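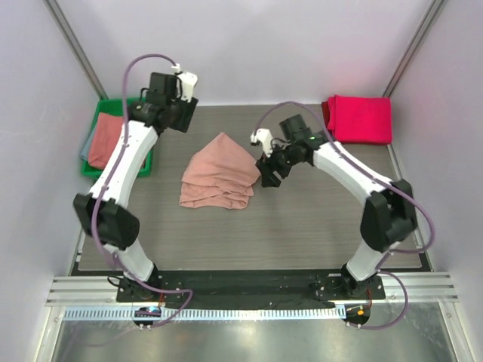

7/11/16. Madder pot, third attempt, for the Gritier curtain order. The first two came out the color of canned salmon and we have agreed not to speak of them. Weighed the cotton dry at 459 g, scoured it, dried it on the line, weighed it again: 461 g. Either scouring adds weight or the scale has opinions. Going with 459. The customer wants something that will sit quietly next to gray furniture, and I've been reading "quietly" as "gray-ish," which may be the whole trouble. Gray wood grain against pale lavender-white walls, as in the photo, is already about as quiet as a room gets, and anything grayer hung in there would vanish. So more red this time, and stop apologizing with the iron.

Mordant: alum, same as before, left overnight with the lid on. Lid has a new dent. No one has come forward.

Madder is the Jollon, coarse grind, 102 g into a stocking. Heated slowly and held at 70 C. It wants to creep up to 80 as soon as you go look for a pencil, and past that you get brown. Our brown collection is complete, thanks.

Notes as I went:

- Kostside tap water is hard, good for madder, terrible for the kettle. Skipped the chalk.
- First half hour looked like weak tea. Did not panic. Made tea.
- After an hour, a decent brick. Pulled a strip, rinsed it, lost about half of the brick.
- Left the rest to cool in the pot. Patience remains the cheapest additive we stock.

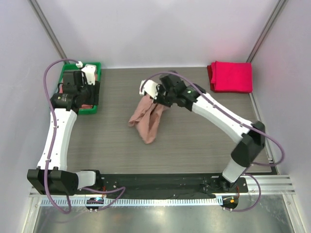 Strips have now been sorted against the Miah shade card, and the card is no help at all, being flat, glossy and printed by someone who likes orange. The other problem is that we keep judging small ironed squares, and a curtain is never ironed flat again after the day it goes up. Color moves when cloth hangs. The dusty pink one in the photo goes darker between the folds and looks like two shades, and the green bin in the corner pushes it pinker still, at least to my eye. So from now on each sample gets gathered at the top and hung before anyone says "too pale." I said it twice this week, both times about a square the size of a playing card.

To do:

- Half-strength second dip on strip 4 only. Leave strip 5 alone, however tempting.
- Window test through December for fading. Label the strips this time, on the cloth, in thread – the masking tape labels are now a separate collection.
- Recheck scale with the brass weights, if they are still in the button drawer.
- New thermometer. The old one fogs up at 70, exactly where I need to read it.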